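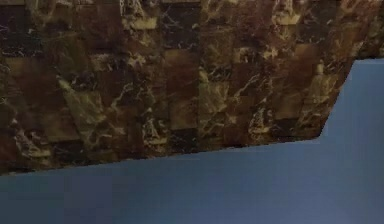 Marian Oakes

To: Redidora wagon owners list
Subject: Re: Battery flat after sitting a few days

On 4 March 2025 a member in Tramville wrote:

> Car starts fine if I drive it every day. If it sits from one
> weekend to the next it's dead, no clicks, no dome light. Battery
> is from November and the parts store says it tests good.
> Alternator puts out 14 volts and change at idle. I've put 2,677
> miles on it since the battery went in and this has happened 4
> times. Is there something in these that stays on? I don't want
> to buy another battery to find out.

Don't buy the battery yet. A good battery and a good alternator with a flat car after a few days means something is pulling current with the key off. Mine did the same thing two winters ago and it took me an evening to find.

You need a multimeter with a 10 amp setting. Charge the battery fully first or the readings won't tell you much. Open the hood, open the driver's door, and push the door latch closed with a screwdriver so the car thinks the door is shut. Key out and well away from the car. Take the negative cable off and put the meter in series between the cable and the battery post. Don't try to start the car or turn on the headlights with the meter hooked up or you will blow the fuse in the meter.

Then wait. The body module on these takes nearly 18 minutes to go to sleep and the reading will be high until it does. I gave up too early the first time and chased a problem that wasn't there.

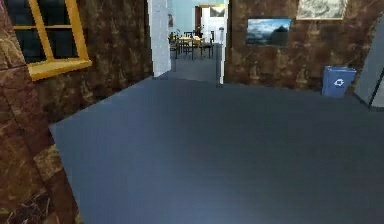
Finding the circuit

Anything under 50 milliamps is normal on my wagon. If you're at 200 or more, start pulling fuses one at a time and watch the meter. Do the under-hood box first. The inside box is behind the kick panel, and if you open a door to get at it you wake the module and have to wait all over again, so leave that door open with the latch closed from the start.

When the number drops, write down the fuse and look up what's on it. On mine it was number 6 in the inside box, which feeds the radio and the rear hatch light. The hatch light switch had worn down and the bulb was on all the time. With a cargo cover in place you can't see it. I replaced the switch with a Gisler one from the salvage yard in Moltlow and the draw went down to 30 milliamps.

If no fuse changes the reading, unplug the alternator (battery disconnected while you do it) and test again. A bad diode will drain a battery overnight and the thing can still charge fine at idle.
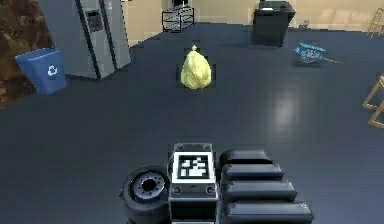 Can I use a test light if I don't have a meter?
It will show you a big draw, but a small one may not light the bulb at all. A cheap meter is better for this.

One more thing. Check whether anything has been added to the car, like a trailer plug, a remote starter or a phone charger that stays live. A lot of these wagons were sold used with a tow harness spliced in by somebody, and the splices corrode. Unplug all of it before you start on the fuses.

Let the list know what the meter says and which fuse it was.

Marian

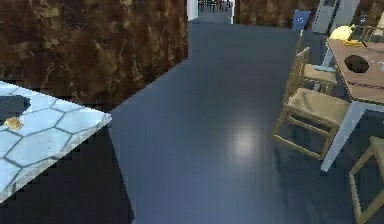 Countertop with a hexagonal tile pattern

Recent threads on this list
Hatch struts, which ones fit
Re: Coolant smell with the heater on
Rear wheel bearing noise or tires?
Salvage yards near Tramville
Re: Re: Radio code after battery swap
Power steering hose part number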